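Search this site Go Menu Close

How to Run a Cloth-Handling Demo on an Open Day

We opened the Garnison workshop to visitors in May and ran a two-arm cloth demo for most of the afternoon. Several schools and small shops have asked how we set it up, so these are the steps we followed, with a few changes we would make next time. They assume you already have a pair of arms that run well on a normal day.

Before the doors open

1. Pick the cloths early. Plain, solid colors work best because people at the back can tell one piece from another. Skip anything with a fringe or buttons. Wash new cloths first.

2. Clear the table and wipe it down. Lint builds up faster than you would expect, and crumbs under a cloth will spoil a grasp.

3. Run both arms through their full reach by hand at low speed. Watch the cable sleeves the whole time. If one pulls tight at any joint, loosen a tie and give it more slack.

4. Check the stop button from the place where the operator will stand, and then from the place where the helper will stand. Both people need to reach one without stepping around a visitor.

5. Write the order of the demo on a card. Ours was called Fusen on the program sheet and had 8 short parts. That was too many. Five would have been enough.

Setting up the visitors

Let in 12 people at a time. More than that and the back row sees nothing but shoulders. Put tape on the floor where they should stand and ask parents to keep small children in front of it.

Tell them at the start that the arms will be slow. A cloth changes shape each time it is touched, so the system has to look again before it moves. If you say this first, people are patient with the pauses.

Running the demo

6. Put the basket at a far corner of the table, away from the arm bases.

7. Start with one arm only. Have it lift a single cloth and hold it up over the table, with the other gripper open to view and empty. Stop there and talk. This is the best point for questions, and we got most of ours during it.
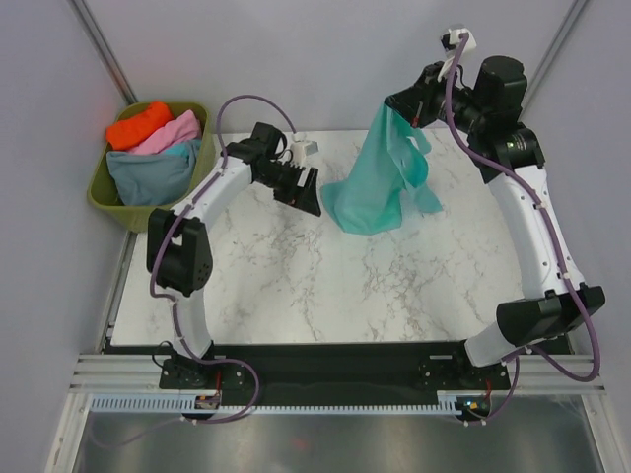 Younis wanted to know why we didn't just clip the cloth to a frame and skip the hard part, and several people nodded. The short reply is that a clipped cloth is a different job. Finding a corner on a hanging cloth is the thing we are working on, and a frame would do it for us.

8. Bring in the second arm once questions slow down. If it misses, let it try again before you step in.

9. Reset between groups. Allow 11 minutes, including time to wipe the table and fold the cloths back into the basket.

Afterward

Save the logs before you power down. Ours came to 1264 entries, and the ones from the last hour were the most useful. Note any part that failed more than once and take it off the card.

The parts list and the blank demo card are on the Mernance project page.

We use cookies to remember your settings. Accept Decline

Contact | Copyright Garnison Workshop | Back to top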